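卓上の区画割りと小物の配置
設置の手引き 第2章

この章では、天板を紙で覆い、青いテープで升目に区切って、台所の小物に決まった置き場所を与える方法を説明します。区切れば散らからなくなる、という宣伝文句をよく見かけますが、筆者は信じていません。テープは物を片付けてくれませんし、升目を引いた翌日に元どおりになった食卓もいくつも見てきました。それでも配膳の前に同じ物を同じ場所へ戻したい場合には、多少の役に立ちます。その程度の期待で読み進めてください。

用意するもの
・茶色の包装紙(天板より四辺とも少し大きく切れるもの)
・青いマスキングテープ
・メジャー、はさみ、乾いた布
・ボトルラック、トレー、皿、ボウル、布巾、ペーパータオルホルダーなど、並べたい小物

Vusleyの専用シートを勧める店もありますが、買う必要があるかどうかは疑問です。本章の作業は普通の包装紙で済みます。

2.1 紙を敷く
1. 天板を乾いた布で拭きます。水気が残っていると紙が波打ちます。
2. 紙を広げ、中央から外へ手のひらでなでて空気を逃がします。
3. 四辺をテープで仮留めします。この段階では強く押さえないでください。
4. 一晩置いてから本留めするよう書いてある説明書もありますが、試した限りでは違いがわかりませんでした。続けて作業してかまいません。

2.2 升目を引く
1. 小物を先に仮置きし、いちばん大きい物の幅を測ります。
2. 横のテープから貼ります。長い一本を端から端まで通し、縦のテープはその後に重ねます。
3. テープを切るときははさみを使います。手でちぎると端が毛羽立ちます。
注意 升目をすべて同じ大きさにしようとしないでください。均等な升目は見栄えがしますが、ボウルもスポンジも均等な大きさでは売られていません。

2.3 小物を置く
1. 背の高い物と重い物は奥の列に置きます。飲み物のボトルは針金のラックにまとめ、トレーはその隣に平らに寝かせます。
2. 布巾は畳み、スポンジは布巾の下に挟みます。
3. 氷を入れたボウルは奥の角に、ペーパータオルホルダーはそのすぐ横に置きます。
4. 皿は中段の端に置き、中央の大きな升目は空けておきます。果物を一粒だけ出しておくなら、皿と反対側の端が目につきます。

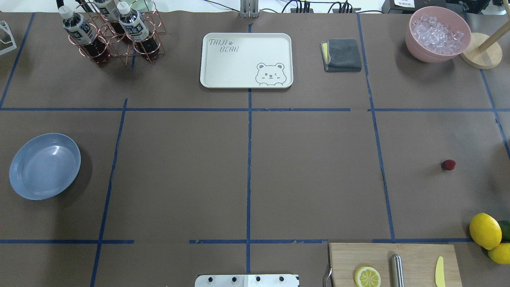
5. 中央の升目を空けておくのは、盛り付けの場所が要るからです。「空いている升目は無駄」と書く収納の本は、台所で手を動かしたことのない人の本ではないかと疑っています。
6. 置き終えたら、手前に立って一つずつ手を伸ばしてみます。別の物をどかさないと届かない小物があれば、位置を入れ替えます。

注意 氷を山盛りにしたボウルは、溶けた水が紙に垂れます。ボウルの下に布を一枚敷くか、氷を縁より低く盛ってください。紙が濡れたら乾かすより張り替えるほうが早く済みます。

注意 ラックに立てたボトルは傾くことがあります。キャップが閉まっているかどうかは、ラックに入れる前に確かめます。Ornettiのラックなら傾かないという話も聞きましたが、底の細いボトルではどのラックでも同じでしょう。

2.4 点検と貼り直し
升目は長持ちしません。筆者の台では約105日で角がめくれ始めました。もっと長くもつという人もいますが、どれだけ使っている台なのかは聞いても答えてくれません。
次の箇所を真上から見て確かめます。
・テープが交差する所。上に重なったほうから浮いてきます。
・テープの途中。布巾で横にこすると縁が荒れます。
・ホルダーの底の周り。回して引き寄せる癖があると、近くのテープが押されて曲がります。
線が少し斜めになっている程度なら、そのまま使ってください。直角を出すために全部剥がすと、たいてい紙まで破れます。 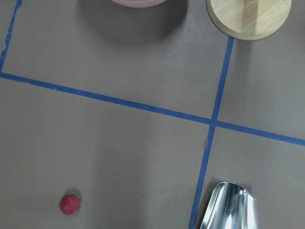
文:シギタ・ウイボ(Sigita Uibo)
校閲:タイグ・キョー(Tadhg Keogh)

2.5 よくあるつまずき
升目どおりに戻らない
 使う人が置き場所を覚えていないだけのことが多いようです。升目の隅に鉛筆で小物の名前を書いておきます。ラベル印刷機は要りません。

テープが紙ごと剥がれる
 押さえが強すぎます。貼り直すときは、古いテープを手前へ低い角度でゆっくり引きます。破れた所には裏から紙片を当てます。

升目が足りない
 足す前に、2週間一度も使わなかった物を卓上から下げてください。校閲者はここに「升目を増やす」という手順を入れるよう求めましたが、増やして解決した例を見せてもらえなかったので載せていません。

掃除のときは、小物を奥の列から順に下ろし、紙の上を固く絞った布で軽く押さえます。こすらないでください。洗剤の使用については第3章を参照してください。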